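Change of use for a vacant retail unit – full application or prior approval?

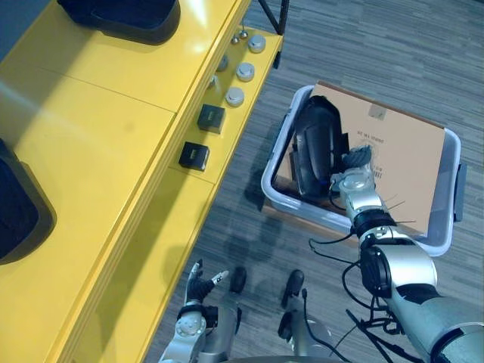

Yellow shelving with dark navy bins.

Posted by gorkosura_unit3
We want to lease a former shop on the Kitberg parade, 94 square meters, for light assembly. The agent says no planning application is needed. The council's website suggests otherwise. Which is right?

Jiang
Check the decision notice for the original parade first. Ours in Warbridge had a condition limiting the ground floor to retail, and that overrides the general rules on switching use. The notice should be on the planning register. If there is no such condition, ask for a lawful use certificate before signing. Ours took more than 300 days – allow for that in the lease.

kitberg_resident
Just apply. They approve everything anyway.

parade_watcher
The condition point is correct. Also check whether the parade is in a protected shopping frontage on the local plan map. New signs and outside vents are dealt with separately, whatever the answer on use.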